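# Ninety Steps Down to the Water

6 Nov 2020

She has been swimming in the lake at Memelum since she was 20, and she would like you to know that she has never once enjoyed getting in.

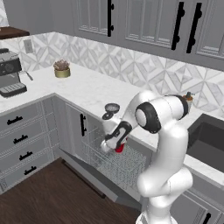
"Getting out is another matter," she says, pouring more tea before I've finished my first cup. "I get out and I feel like the queen of something." She is 74 now, and she still takes the 90 steps down from Belay Road most mornings, with a towel around her neck and an old wool hat that she keeps on in the water.

Her mother taught her to swim, holding her up by the back of her suit and telling her all the news from town - who had married, who should have. "I learned to float so I could hear the end of the stories," she says, and laughs for quite a while.

The season used to end for her in April and start again in June, which she admits is backward. "April is the worst month. The lake remembers the whole winter."

I ask if she'll go tomorrow. She looks out at the rain and butters another piece of toast. "Well, I've already put my hat by the door," she says.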